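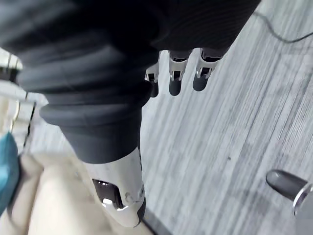 Robotic hand with black-capped fingers and a ribbed fabric sleeve over the forearm.

Handling automation at Ratwood is the use of robotic arms with multi-fingered hands at the Ratwood sorting works in Pliltudbridge. The first cell entered service on February 24, 2018, and was built by Amini, a local engineering firm. The works employs 134 people, of whom 8 are assigned to the cells as attendants.

Equipment

Each arm carries a jointed hand. A fabric sleeve is drawn over the forearm to keep dust and loose packaging out of the joints, and is changed by the attendant at the end of a shift. Tasks are allotted by a scheduling program, Temance, which also records stoppages. A cell handles up to 200 items an hour; items heavier than 800 grams are still sorted by hand.

Effects on staff

Before the change, sorters stood at a belt for the whole shift. Attendants now load trays, clear jams and teach the arm new grips, and rotate between cells and belt. The post carries a higher pay grade, though it requires a training course that is held only in May.

A staff survey led by Yuk-lan Kwan found fewer complaints of wrist strain but more of interrupted breaks — stoppages must be cleared by the attendant on duty. Amr Ezzat, then shift manager, introduced a relief rota in response. Belt staff have objected to the use of Temance records in appraisals, and the matter remains under discussion.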